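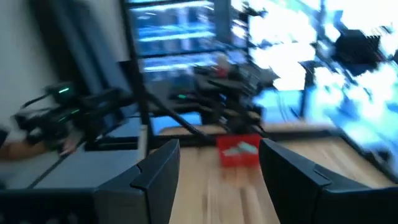 Lollthorpe Neighbors Forum > Weather, Water & Shoreline

Topic: Raising the seawall vs. buying people out on Marsh Road

saltmarsh_siiri
9/9/26
OK so I finally sat down with the shoreline plan the town put up and I have questions. The way I read it, option A raises the existing wall from the boat ramp to the pump station, and option B leaves the wall alone and offers buyouts to the low end of Marsh Road. Each one gets its own map and I can't make the two maps line up. Option A stops at the pump station, but the water in February came in behind the pump station! I was standing in my mother's driveway in rubber boots. Has anyone gotten a straight answer on that?
Siiri Hakala

kuldeep_s
I asked at the open house. The woman at the table told me the back side is a "drainage issue" and gets handled in a separate plan. Same water, as far as my basement is concerned.
For what it's worth I'm for the wall. We've been here a long time, my kids walk to school from here, and I don't want a check to go live out by the highway.

tidegate37
I'm going to disagree with Kuldeep, nicely I hope. A wall on the front doesn't help if the creek backs up. When there's a high tide and a lot of rain together, the rain can't get out, and then you have a very expensive bathtub. Jotodville raised theirs and still had the creek side under water the next winter. My sister lives there and she's moved her furnace upstairs.

kuldeep_s
Jotodville doesn't have a pump station though. We do.

tidegate37
We have a pump station that quit in February.

kuldeep_s
It quit for one night.

tidegate37
Well, that was the night we needed it.

Marta V
Can I jump in with the boring money part? Page 9 of the plan says the buyout price would be based on the assessed value. Some of those assessments are really old. My neighbor was told she'd have to pay for her own appraisal if she wanted to fight the number, and that's before she's even decided if she wants to go. I'm not against buyouts, I'd probably take one if it was fair, but I want to see the price worked out before anyone asks me to pick A or B.
— Marta Vakulenko, low end of Marsh

old_pirjo
I have lived through a good many floods here and the marsh used to take most of it. Then they filled the corner by the ballfield and we all acted surprised. Why is there no option C where they dig that back out? I wrote to Eero Aaltonen at public works and he did write back, very polite, and said marsh restoration was "considered at an earlier stage." I would like to read that earlier stage.

saltmarsh_siiri
Pirjo, yes!! I'd forgotten all about the ballfield corner. It's in the old Seyoum report, the one the library has in the binder. I think they had the marsh soaking up enough to matter on an ordinary storm but not on a big one. Don't hold me to that, I'll go look.

kuldeep_s
I'd go for marsh plus wall. I just don't want marsh instead of wall.

tidegate37
Marsh plus a tide gate on the creek plus a pump that works and I'll quit complaining. For a week.

Marta V
Does anyone know if comments have to be on the form? I already sent an email and got nothing back, not even one of those automatic ones.

old_pirjo
They took my letter at the counter and stamped it. I would do it that way.

saltmarsh_siiri
Back from the library. The Seyoum binder is checked out, if you can believe it, and it's due back next week. I put my name down. Will post the marsh pages when I get them. Marta, the librarian had a stack of the paper forms so I grabbed extras, they're in the box on my mother's porch if you want one.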